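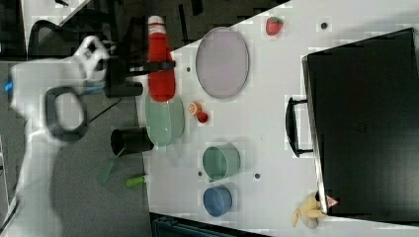
Ketchup bottle on the green plate, lavender plate to the right.

Weds, March. Glaze notebook, Hartley bench.

Kiln opened 7:40, still too warm to handle the bottom shelf so wrote up the top two first. Cone pack on the middle shelf: 5 down flat, 6 touching, 7 just thinking about it. So a proper cone 6 there. Top shelf a shade cooler, 6 at maybe two o'clock. Bottom see later on.

This is firing 907 by the log on the door. Liam has been writing the numbers in the wrong column again so if you're looking for 905 it's under "remarks".

What went in:
Top: test tiles, iron series, A to H. Two of Denise's mugs (satin white over the Trokham clay).
Middle: the Kundden tableware samples, second go. Dinner and side.
Bottom: Stuart's big planter, my bowls, and the pinholing tests.

Iron series first as it's quickest. A and B dull brown, nothing. C starts to break on the edges. D is the nice one, tea color with little rust flecks where it runs thin over the texture. E same but darker. F on, gone muddy and F has a greasy look I don't like. G and H crawled at the corner of the tile, both same corner, so that might be my thumb and not the glaze. Will redo G and H with clean hands before blaming anything. D goes forward. Want to try D with a slower cool, hold at 1,750 F on the way down and see if the flecks grow.

Denise's mugs. Satin white came out satin for once. One has a bare patch inside the handle where the wax got on it. She says leave it, I say touch up and refire, her mugs so left it. The Trokham body is a lot darker than the old bag, looks like toast. Rang them about it. Ingeborg Eichhorn in the office there said the iron is up a bit in the new pit and they'll send a note round with the next delivery. Would have been good to get the note with THIS delivery. Anyone using up the old bags please mark which is which, they are identical once the label's off, and the shrinkage isn't the same either. I measured the new one as a bit more but my bars were badly cut so don't quote me.

Kundden samples. This is the one people will ask about. They wanted no pinholes on the eating surface, even color, foot that doesn't scratch. First go we had pinholes all over the dinner plates and a few on the sides. Changes since then:

- bisque taken up to cone 04, was 06
- slower through the bisque between 1,300 and 1,650
- glaze sieved twice, 80 then 100
- 4 minute soak at top. Should have been longer, see below

Result: side plates clean. All of them, went over them with the loupe under the lamp by the window. Dinner plates much better but still a ring of pinholes near the foot side, on the underside mostly, one plate has a few on top just inside the rim. I think it's thickness. The ring matches where the tongs drain last, you can see the drip line if you tilt it. So it's half a dipping problem. Leanne dips with a quick twist at the end and hers were the ones with least ring. Asked her to show me, she did, I still can't do it. Will practise on seconds.

Soak. Stuart thinks 15 min, I wrote 10 on the schedule. We'll do 15 as he's done more of this glaze than I have. If it starts running onto the shelf that's on him (he knows). Plenty of kiln wash on the middle shelf either way.

Color on the sides fairly even. Slightly stronger on the ones nearest the elements, always is in this kiln. Could rotate the shelf half way through the loading i.e. put bigger pieces outside. Not sure it matters to the client, but Denise laid them all out in a line and you could pick out the outside ones from the door, so it probly does.

Feet. Ran them over the piece of black acrylic, twenty turns with a bag of sand sitting in the plate. Faint marks from two. Wet-and-dry on those, 220 then 400, tried again, fine. I'd sand every foot on the real order and not bother testing. Budget the time for it. Wear the mask, do it wet, do it over the bucket.

10:15 bottom shelf out.

Planter: cracked. S-shaped, across the base, right through. Stuart not surprised, says he didn't compress the base enough and it dried too quick on the side facing the heater. Dried under plastic next time and turn it every day. He's keeping it for drainage, ha.

My bowls. Blue one good. The green pair have blistered on the inside wall. Same bucket as last month when it was fine, so what changed? Went back through the notes. Bucket was topped up by someone with water, no date, no gravity written down. Checked it now, it's reading 1.38 and should be 1.45, so thinner, and thin shouldn't blister?? Unless it was dipped twice to make up for it. Which I did. I remember now. Two coats, second one on before the first had dried. So my fault and the bucket's fault both. Let it settle over night, pull off the water, re-check, and PLEASE write the gravity on the tape when you touch any bucket. Date, number, initials. It takes ten seconds.

Pinholing tests (not Kundden, the general ones). Same glaze on three bodies. Worst on the Trokham new. Middling on the old. Least on the Skamstead white, almost none. That would point at the body gassing more than the glaze being wrong. Higher bisque ought to help, see the Kundden result, consistent so far. Haven't tested new Trokham with 04 bisque yet. That's the next obvious one, put it in for the next firing:

1. new Trokham, bisque 06, normal glaze thickness
2. new Trokham, bisque 04, normal
3. new Trokham, bisque 04, thick
4. Skamstead white, bisque 06, thick

Four bars of each, flat, marked underneath in red iron wash. Not pencil. Pencil burned off last time and I spent a morning guessing.

Lunch.

1:30. Weighing out. Batch for the Kundden white, 3,843 grams dry. Odd number I know, it's what was left of the feldspar scaled up, Leanne did the sum and I checked it on paper. Feldspar is now all gone. Reorder. Silica low but enough for two batches. The scale was drifting, put the check weight on before each ingredient and it settled after the first few. Battery? Liam has changed it already he says. If it drifts again use the old balance, slow but I trust it.

Mixing: added to water not the other way round. Slaked for an hour, then the drill, then sieve. A lot left in the 80 mesh on first pass, pushed through with the rib. Second pass through the 100 almost nothing. Gravity 1.46, took it down to 1.45 with a splash. Bucket labeled, front and lid, since lids wander.

Test dip on a broken side plate, count of three. Thickness by pin scratch looks right, about a business card. Dried without cracking. Okay.

Denise wants to know if we can do the dinner plate with the glaze stopping a quarter inch short of the foot ring. Yes but it means waxing each one on the wheel. Slower. It would get rid of most of the underside ring problem in one go though, as there'd be less glaze down there to sit. I like it. Do six that way and six the ordinary way next firing and put them next to each other before anyone promises the client anything. Denise to hold off emailing until then.

Element check while the kiln was empty. Third from the bottom is sagging out of its groove on the left. Pinned it. Resistance still OK across all of them, nothing way out. Thermocouple tip looks a bit crusty. There's a spare in the drawer under the cones, not swapping it mid test series or we won't know what did what. After the Kundden samples are signed off, then swap.

Kiln wash: scraped and recoated two shelves. Third one has a glaze puddle from somebody's (no name on it) drip, ground it off with the stone. Goggles are on the hook now and not in the sink.

3:50. Bisque loaded for tonight. Plates stacked no more than three high, foot to foot, rim to rim. Test bars on top shelf at the front. Schedule:

85 F an hour to 220, hold two hours (plates are not bone dry, cold on the cheek still)
200 an hour to 1,300
100 an hour to 1,650
150 an hour to cone 04, no hold
off, let it fall by itself

Bung out until 1,300 then in. Stuart is in late and will put the bung in. If you're reading this Stuart, bung.

That is a long one, won't be cool before Friday. Don't crack the lid early, last dunting we had was from exactly that, and it took the whole of Leanne's shelf.

Still to do, no order:
feldspar
D tile slow cool, needs its own firing or share with somebody who doesn't mind
green bucket, pull water, gravity
G and H again
ask Trokham for actual chemistry on new body not just "iron is up"
cones, down to half a box of 6s
wax, the good one. the cheap one beads
sand feet on samples before they go in the box
extraction fan rattling again above the spray booth, Liam has looked, wants a ladder

Note on photos for the log: tiles to be shot on the gray card by the window, same spot each time. D looks completely different under the strip light, nearly orange.

Leanne just came by, says the twist is all in the wrist and to stop squeezing the tongs. OK. Trying again tomorrow with the seconds, pile is under the wedging table.

5:20 kiln on, light's on, reading climbing. Gone home.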